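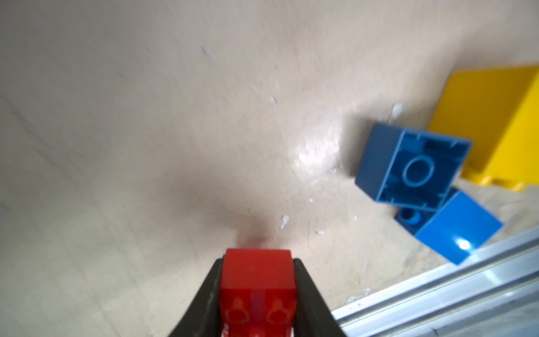 Week 4: Sorting and putting away

Handout for the Home and Classroom Organisation short course, Clillness Centre. Tutor: Sorcha McGrath

Right, bricks. I asked last week what everyone dreads tidying and building bricks won by a mile, so we're starting there. I own more than 3,000 of the things (my sister gave me hers in February, thanks very much) and I've tried most ways of storing them.

My favourite is still the plainest – sort by colour, one compartment per colour. Small children can do it without reading a label, and you can see at a glance what's in the wrong place. Finbarr Mac Suibhne's book argues for sorting by shape. Lovely if you're a serious builder! For a playroom I think it's too slow.

A tray with three compartments is plenty to begin with. Red on the left, blue in the middle, yellow on the right, and then leave them in that order, please, so little hands learn where to go.

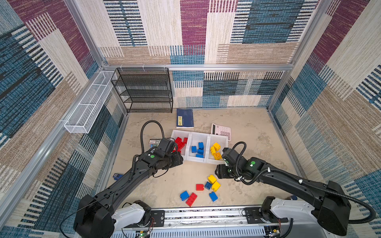
I'd keep the tray down on the floor while you're sorting, by the way, and only find it a shelf at the end. Pick up the strays one at a time and check the underside of each for fluff as you go.

To try at home: sort 200 small things of any kind, by colour first and then by size. Write down which you got bored of sooner and bring your notes next week.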